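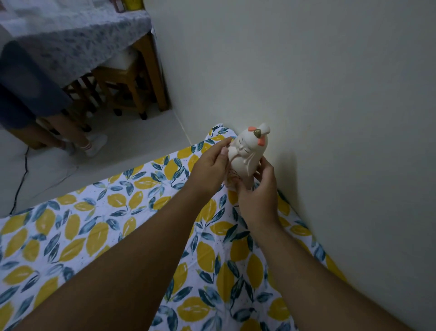

Thursday, Hovby cell. The left gripper has been closing late since the pads were changed, and today went to finding out why. Symptom as logged on the last run: left reports contact, right reports contact, lift starts, and the left finger is still creeping in while the part is already moving. On the foam blocks it makes no difference. On the ceramics it does. The scholar figurine is the worst one we have for this, with a body shaped like a bell, a tall hat and two orange flaps sticking out from the hat like wings. By hand the easy hold is one hand on the upper front with the thumb near the face and the other cupping the side lower down. I want the cell to do the same split, left high and right low, and that only works if the left side stops when it says it has stopped. Left high also means the left finger ends up close to the flaps, so any creep goes toward the thin part.

Before touching anything I saved the current config from Skindero under a new name. Last time we overwrote the working one and had to type the limits back in from this notebook.

## What I checked, in order

**Pads.** The new Plakow pads are a softer grade than the old set. Took both left pads off. The lower one had been seated over a bit of old adhesive, a ridge along the inner edge, so it rocked when pressed with a thumb. Scraped the finger clean with a plastic blade, wiped with alcohol, let it dry, put the pad back. Screws finger tight, then a quarter turn. The right pads were seated fine, left them alone.

**Finger slide.** Power off, moved the left finger by hand through its full travel. It drags near the closed end. Not a hard catch, more like grit. Pulled the side cover and found gray paste on the rail, old grease with pad dust in it. Cleaned the rail with a lint-free cloth, put on a thin line of fresh grease, and ran it back and forth until it felt even. The drag is mostly gone. I can still feel a little of it in the last bit of travel and I think the rail is worn there. Noted for the next strip-down.

**Wrist sensor.** Re-zeroed the left Gavrilă sensor with the gripper open and pointing straight down, then again pointing sideways to see what gravity does to it. The two readings should agree after the tool weight is taken out, and they didn't. The tool weight in the config was still the one for the old pads and the old bracket. Weighed the whole gripper on the kitchen scale from the bench: 800 g on the dot. The config had it lighter than that. Entered the new value for left. Right already had the correct one, so somebody did one side and stopped. Might have been me.

**Cable.** The sensor cable on the left arm was pulled tight at the elbow when the arm reached across. Moved the second clip up one hole so there is a loop. Reached across again, slowly, and the loop stays clear of the joint.

## Timing test

Ran close-and-hold on a foam block, no lift, left side only. Time from contact flag to finger standing still, average over 7 closes: 163 ms. It was 197 ms before I cleaned the rail (same block, same speed, also 7 closes). Better, but the lift still starts too soon for my taste, so I changed the rule as well. The lift now waits for the contact flag and for the finger position to hold steady. It used to look at the flag only. This is in the left and right blocks of the script, same wording in both, so please change both if you change one.

I also lowered the closing speed for anything tagged "ceramic". The tag already existed but nothing was reading it.

## Poses and approach

Next job was the approach heights. The poses in the list were taught with one piece on the table at a time, and we now want to leave several out together. So the hands have to come in over the top of what is already standing there, and the old approach height was picked for the round pieces. The cat is tall and needs a lot more room above it than the little animal that sits low on the cloth. I went through the motion with my own hands, palms flat and facing down, one going in next to the cat and one toward the round domed piece, to see which way the forearms want to come in and where they would foul each other. With both forearms coming from the same side of the table there is enough room between the hands as long as the left one stays beside the cat. Reaching over it is asking for a knocked ear.

Wrote that down as two rules for the pose list:

- Left comes in beside the tall piece, never across it.
- Right goes to the far piece first and waits. Left moves after right has reported in position.

The second rule costs time on every cycle. I'm fine with that for now.

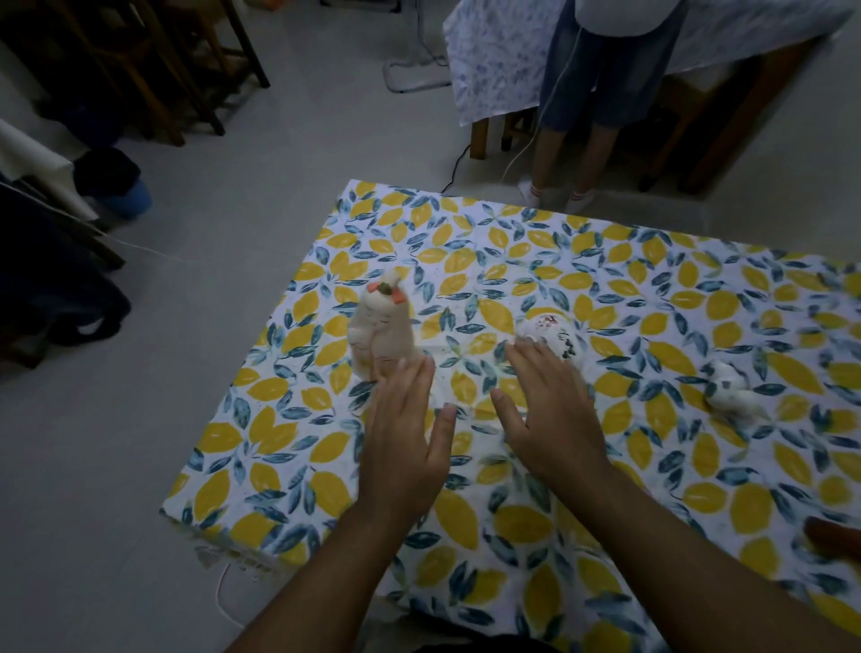
Mercy Mussa would have the approach height worked out from the tallest piece on the table instead of typed in per pose, and she asked for the right-hand wait to have a timeout, so that a lost "in position" message stops the cell with a fault and doesn't leave it standing there looking idle. Agreed on the timeout, put it in the same afternoon. The height calculation is a bigger change. It needs a height for each piece in the object list, and that column is blank for half of them. I'll measure them with the caliper when I next have the box out. Until then the typed heights stay.

## Other things touched

- Emergency stop tested on both sides, with the arms moving slowly. Both fine. The left button's cover ring is loose, turned it back in.
- Base bolts checked with the torque wrench. One on the rear left moved slightly. Marked all of them with paint pen so we can see it next time.
- Cleaned the work surface and put the cloth back down. Keep it pulled flat at the corners. When it bunches, the low pieces tip a bit and the grasp height is off.
- Cleaned the right finger rail too while the cover tools were out. Much less paste in there than on the left. I don't know why the left gets so much more.
- Used up the open tube of rail grease. There is one more in the drawer under the controller, and after that we need to order.

## State at the end of the day

The cell is on the new config. Left closes and stops properly on foam and on the plain cup, also with the lift. I did a slow dry run of the two-hand approach with nothing on the table and the order of moves is right: right goes, waits, left goes. I tried the timeout by pulling the message by hand, and it faults and holds position.

I have not run the scholar or the cat in the cell with the new settings. First try should be at the slow speed setting, with foam under the piece and one person on the stop button. If the left finger creeps again, look at the position trace before changing the force limit. The force limit is not the problem as far as I can tell, and we've already turned it down twice for no gain.

Open:

- Left rail wear, last part of the travel. Ask Plakow if the rail can be bought alone or only with the finger.
- Object heights, see above.
- Someone should check that the tool weight survives a restart. I restarted Skindero once and it did, but I didn't cut power to the controller.
- The spare pads in the bag are the old harder grade. Don't mix them with the new ones on the same gripper. I wrote OLD on the bag.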